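PRESS RELEASE
For use from May

Bring your own cup: Jadoon opens a pen-and-marker swap in the old Triladari showroom

Hello from all of us at Jadoon! I'm Niloufar Sharifi, I run the shop, and I've been asked to keep this to one page, so I'll do my best.

We are opening a swap room for pens, markers and other desk bits. It's in the back half of the old Triladari showroom in Cesstead, which went up in 1935 and still has the original front door (mind the step, it catches everyone). You bring the pens you never reach for, you put them in a cup, and you go home with ones you'll use. No money changes hands and you don't need to sign up for anything.

The idea came from Pouran Ghaffari, who cleared out her late father's study last winter and ended up with 315 pens and markers in a suitcase. Most of them were perfectly good. She asked me if the shop wanted them, I said yes before I'd thought about where they would go, and by the end of that month people were turning up at the counter with carrier bags of their own. We've now got almost 4000 in the stockroom and I can't get to the kettle without moving a box.

What goes on the tables

We went round and round on this. Trays looked smart but everything rolled. Jars were too heavy for the little ones. In the end we settled on plain white paper cups, the tall sort, on white tabletops, and I'm really pleased with how it looks. A dark marker shows up beautifully in one.
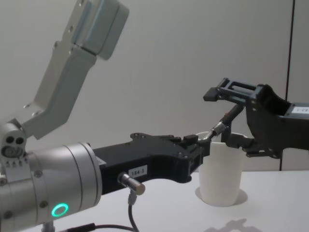
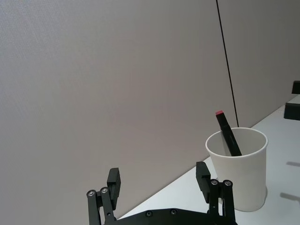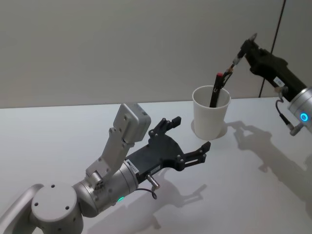
How the swap works

Come in by the front and pick up a cup from the pile near the till. Test your pens on the scrap roll before they go in, please, and put any dead ones in the bin marked Testach, which is the recycling scheme Abbas Abbasi runs from his garage on the other side of town. Markers stand cap end up. Biros can go in any way you like. If you've only got one pen to swap, one is fine!

There's room for 153 cups if we push the tables together, and I'd love to see every one of them in use on opening morning. Doors open at ten and we'll be there until the light goes.

Hamidreza Khosravi will be mending fountain pens at the window table. He'll look at anything, but he asks that you rinse the nib first. "I have had purple thumbs for most of my adult life," he told me, "and I would like a few weeks off."

For schools and clubs

If you'd like a mixed bag for a classroom or an art group, drop us a note with the ages and we'll make one up. We're short of green and we have far too much red.

Press contact

Amirhossein Hassanpour at the Jadoon counter, mornings only. He can arrange a visit before opening if you'd like to take your own pictures or talk to Pouran.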